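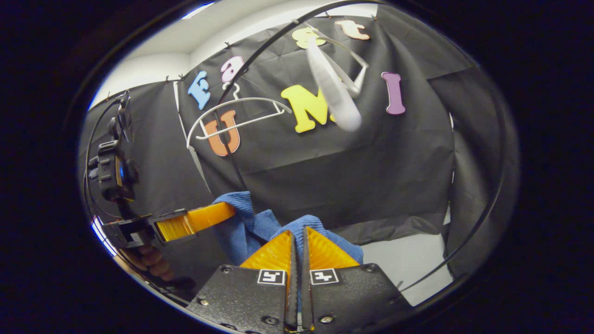
21 June 2018

Long day, good day. I promised myself I'd write this up before bed for once, while I can still remember which change did what, so it's going to be in whatever order it comes out.

The timestamps are fixed! I've been moaning about this since before the Tanholm visit. We had the gripper widths arriving late compared with the pictures, and because both hands move slowly when they're folding, it never showed in the plots. It only showed when the policy ran, as a sort of dithering just before it closed on the cloth. I'd been blaming the network. I'd been blaming the network for weeks, poor thing. The lag was 80 milliseconds, the same on the left and the right, and it was sitting in our own reader, where I was stamping each message when it got unpacked and not when it got taken. One line moved up four lines. I went and made tea and came back and looked at it again to be sure I hadn't dreamt it.

After that I re-ran the alignment over everything we have for towels, 204 demonstrations in all, and watched the numbers scroll by like somebody watching the football results. The jaw opening is worked out from the two tags, as before, and now when the fingers come together in the picture the width drops on the same row of the file. Lovely. I scrubbed back and forth over one clip for far too long, just enjoying it.

The other half of the morning went on pose tracking. The big plain cloth is still my worry. Plain black gives the tracker nothing to hold on to, and I can tell from the log when one of the cameras has had too much of it, as the feature count sinks and then the track starts to slide sideways like a shopping trolley. The foam letters help more than I had expected. They have strong edges and they stay put. I made a small plot of feature count against time and coloured it by where the features sat, and there were lumps sitting on the letters, clear as anything. So cheerful nursery colours are now part of my state estimation, and I'm very happy about it.

The towel and the hangers are the opposite problem, with plenty of texture but all of it moving. A hanger that gets knocked keeps swinging for ages, and the tracker would quite like to believe that the hanger is still and the whole world is rocking. I put in a rejection step at last. It takes the motion from the inertial sensor as a first guess, predicts where each point ought to land, and throws out the ones that disagree. I started with a very strict threshold and it threw out nearly everything, which was exciting for a minute. Loosened it twice. It now keeps the letters and the edges of things, and drops most of the hanger. Not all of it. When the swing slows near the top it looks still for a few pictures in a row and sneaks back in, so I want a memory for each point (once a liar, stay out for a while). Job for tomorrow.

Also masked the gripper's own body out of the tracker, which we should have done in December when I first wrote it on the board. The tags and fingers sit in the same place in every picture and they kept voting for "we are not moving". Very confident voters. I drew the mask by hand, a bit generous at the sides, and saved it per lens, and I must remember that the one for the left hand isn't just the right one flipped.

Had a message from Bikedthorpe at lunch asking whether they could have the two-handed data in the same layout as the single-handed. Yes, more or less! I spent an hour on the converter and it was much less horrid than I feared. Each hand gets its own pose, its own width, its own pictures, and then there's one extra block for where each hand is relative to the other. I do think that last one matters. In my first attempt I left it out and let the network work it out from the pictures, and the hands would arrive at slightly different heights and pull the towel askew. With it in, they meet. I ran the two versions one after the other in the simulator on Lightfoot and I could tell which was which without looking at the label.

Lightfoot itself behaved today. It's still on the old driver and I am not touching it.

Then planning, or what I'm calling planning. The policy puts out a short run of future poses and we follow the first part of it and ask again. I'd been following too much of each run, and by the end of it the cloth had sagged into some other shape and we were carrying out a plan for a towel that no longer existed. Cut it right down. The motion went jerky at the joins, as I knew it would, so I blend the tail of the old run into the head of the new one over a few steps. It's nothing clever, just a weighted average with the rotations done properly. (I did them improperly first. The simulated wrist went all the way round the long way. I laughed out loud on my own in the room.)

Full loop time is now 200 milliseconds from picture to command, measured and not guessed, and I pass that number into the controller so that it skips the steps that are already in the past by the time they turn up. That one change and the timestamp fix together have got rid of the dithering in simulation. I haven't tried it on the arms. I very much want to try it on the arms.

Things still wrong, so that I don't wake up at three and think of them:

The tag detector loses one tag when the towel bulges over it, and then the width jumps. At present I hold the last good value. Better to use the one tag that's left and assume the fingers move evenly, which they do.

Export dies on episode 2352 of the Trinport set, always that one. I think there's an empty segment in it. It should say so and carry on, and at the moment it prints a page of rubbish and stops.

The replay viewer draws the left hand's path in the right hand's colour. I've known about this for ages and have simply learned to read it backwards, but I confused a visitor terribly last week, so it has to go.

Blending should be switched off while the fingers are closing. I think. With it on, the close gets smeared over a few steps and the grip comes a touch late, and a late grip on terry is a pinch of air. Want to look at the numbers before deciding.

I've left the training going overnight with the corrected files, same settings as the last run so that the comparison is fair, and I resisted the urge to change the learning rate as well. It was a strong urge. The loss was already lower than the old run at the same point when I left, and I know loss doesn't fold towels, but I kept refreshing it on my phone all the way home.

Take the other charger in tomorrow. And write the mask thing on the board, under the December one.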